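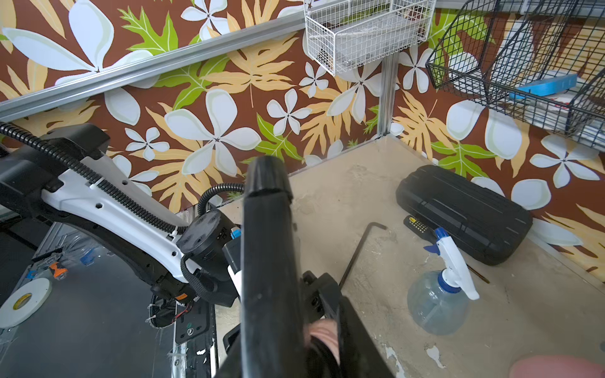
Two arms, one set of hands, and the best wallpaper in robotics

OK so I spent the morning at the Garncombe open day and I have to post about it, because I've wanted to see one of these robot cells up close since April!

First thing you notice is the flowers. Big white plumerias on brown, all over the walls. I asked Despina Hodžić, who was showing people around, and she said she picked the paper herself and would pick it again.

She let us move an arm by hand (slowly, she kept saying, slowly). It's smoother than I expected, kind of like pushing a heavy door on good hinges. I did not want to give it back.

Also I love that it's a real workplace. Hex key on the floor, roll of tape, baskets up on the walls with stuff in them. My garage feels so much better about itself now.

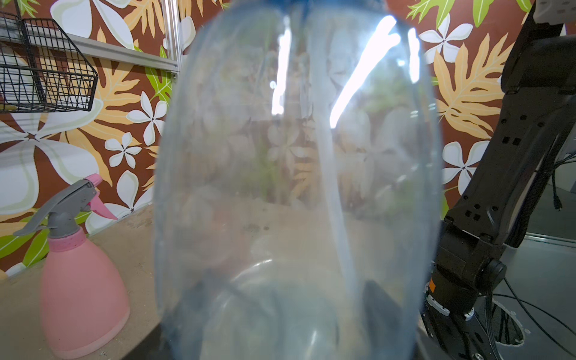 Big clear bottle, right up close. Pink sprayer waiting on the table

Bottles are harder than they look! Nikola Stojanovska told us clear plastic is a pain for the cameras, all that glare, and you get the wallpaper showing through too. They've logged almost 600 tries with bottles alone.

There were 61 of us signed up and I think every single one asked if it can do dishes. (Not yet.)

Next one's at Inirness, no date so far. If you're going, message me, I've got room for one more in the car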